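Monday, September 22, 2025

Kanton back on the bench. Jörg Ehlers swears the new mainspring fixed the rate. I have my doubts. Dial up it gains two seconds a day, crown down is another story, and he only ever tests dial up.

Trelside's sheet claims 3000 hours between services for this movement. Under what load? They don't say. 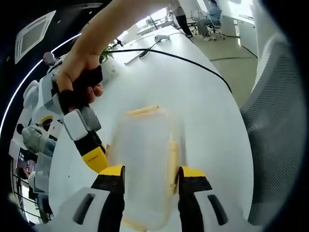
Left the Siriwan running overnight next to it as a control – same winder, same lamp. If both drift together I'll blame the room before I blame the spring.

Bezel on the Zullenside still clicks past twelve. Jörg calls it character. To do: new click spring, then regulate the Kanton crown down.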